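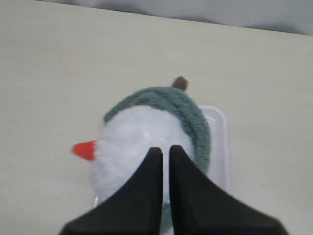
Wrist cam, fingers coming down over the snowman. Clear tray under it.

29 Jun 2024

Teleop demos, plush set, station at Clultstead. Me (Natsumi) on the leader arm most of the day, Larysa on the keyboard, Rin in and out.

Task as written on the board: pick up plush, lift clear, put down on the open part of the table, let go, back off. One hand. Sounds easy. Snowman is the hard one in the set and I wanted it done before people go away.

Setup stuff first so I don't forget. Gripper force limit down to 48 in the Flamov panel. No idea what the units are, the panel doesn't say, Mitsuko thinks it's percent. Whatever it is, at the old setting the head squashed flat and then popped out sideways when I opened up. At 48 it holds and the fur springs back. Leave it there please. If you need it higher for the blocks, change it in your own profile and not the shared one.

Leader arm still has the sticky bit in the wrist roll. You push, nothing, push, nothing, then it jumps. The follower copies the jump of course. Workaround: keep the roll moving a tiny bit all the way through the approach so it never settles. Feels silly but the traces are much smoother. Reiko says a new bearing is on order from Katayama, not here yet.

Approach notes. Tried straight down first. Problem is I can't tell from the wrist view how deep the tips are, the white fur is just white, no edges to judge by. Once the fingers are over the lower half of the head I'm going on feel, and there's no feel. Larysa suggested using the green band as the landmark. Much better. Watch the ropey knit, line up on where it curves round, then go down. The nose is handy too for telling which way the thing is turned, carrot left = my "home" pose for today.

Things that went wrong, in order:

- caught the band and not the body. Looks like a great grasp from above, then the toy swings like a bag. Kept a couple of these labeled as bad, Larysa has the tag.
- picked up the tray along with the toy. One finger went under the rim. Lifted both, tray let go halfway, big clatter, I stopped the arm. Nothing broken. Clear plastic is nearly invisible in the wrist camera, just a shiny line, so you have to remember where it is. I did not remember.
- closed on fur only. Fingers slid off the top as soon as I lifted. Need to go lower than you think.
- pedal slipped out from under my foot, recording kept going while I was talking to Rin. Long file of the arm doing nothing. Deleted.

After the tray business we argued a bit about whether to take the tray away. Rin: take it away, it's a pick task, don't make it harder than it has to be. Larysa: the tray is in the shelf version at Mevgate so the policy has to see it sometime. I'm with Larysa but I also had the sore wrist, so. Agreed: tray stays for the snowman, and we do a no-tray block another day. Somebody write that on the board becuase I forgot.

Hand guiding vs leader arm. Tried both again. Hand guiding (grab the arm, move it, gravity comp on) gives a nicer final couple of centimeters, you can really place the fingers. But then my hands and sleeve are all over the overhead view and Mitsuko has to throw out those camera streams. And it's slow, and you can't open and close the gripper without a third hand. The leader arm is jerkier but the views are clean. Sticking with the leader arm for anything that goes in the main set. Hand guiding ok for making a single reference path, say to show a new person what a good approach should look like.

Speed. First batch I was far too quick, the fingers smear in the wrist view on the way down and the last bit before contact is exactly the part we want sharp. Slowed down for the rest. Told myself to breathe out on the descent, which helped, laugh if you like. Exposure could come down also but then the corners of the table go gray and Mitsuko complains about the color matching. Left alone.

Count: 17 good demos of the snowman with tray. Main set now stands at 2,508 episodes, all tasks, per Larysa's script. Script was run after the deletes so that should be right.

Of the 17, 4 have a regrasp in them: went down, didn't like it, opened, shifted, went down again. Kept these on purpose. Last policy had no notion of trying again, it would close on air and carry on up as if it had something. More like these would be good. If you get a bad grasp, do NOT hit discard, just recover the way you would normally and finish the task. Only discard if you hit the table or stopped the arm.

Tried a replay of one of the good ones, open loop, toy put back by eye. Missed to the right and pushed it. Expected, I only wanted to see if the timing was ok between the arm and the gripper. Gripper closes a touch late on replay. Larysa thinks the gripper command is stamped when it arrives and the arm when it's sent. She's going to look. If that's it then all of June has the same offset and it can be fixed afterward without redoing anything. Fingers crossed.

Also:
- wipe the table before recording, little specks on it again
- fur sheds a bit, check finger pads for fluff
- rezero the leader arm after lunch, it drifts when it sits
- Rin's stool squeaks and it's on every audio track. We don't use audio. Still.

Next: snowman with nose pointing other ways, carrot right and carrot toward me. Then tray shifted so the rim is on the other side. Then someone who isn't me should drive, all the snowman demos have my habits in them now, I always come in from the same side and always pause right before closing. Reiko volunteered, sort of. She'll need an hour to get used to the roll thing.

Wrist hurts. Stopping.

N.F.

Comments

Larysa Kuzmenko
Confirmed on the timestamps. Arm is stamped at send, gripper at receive. I have a patch, please don't record anything until I've pushed it, will post when done. Old files get a corrected column, originals stay as they are.

Rin Wada
Board updated re tray. I still think no-tray first would have been quicker but fine. Stool is oiled.

Mitsuko Hirano
It is percent. Found it in the back of the manual, percent of max current. Also can whoever drives next keep the slow descent, the wrist frames from the second half are so much better than the first batch. I would even drop the first few of the 17, let's look at them together.

Natsumi Furukawa
Ok to drop, but not the regrasp ones pls.

Reiko Aoki
Did a practice run, nothing recorded. The roll trick works once you stop thinking about it. I come in from the opposite side to Natsumi without trying so that's your variety sorted. Picked up the tray too.

Recent entries

Leader arm wrist roll, what we tried so far
Block stacking by hand guiding, notes for new drivers
Pedal mapping and the accidental recordings
Visit to Mevgate, shelf measurements
Labeling bad grasps: which tag to use
Finger pad swap and recalibration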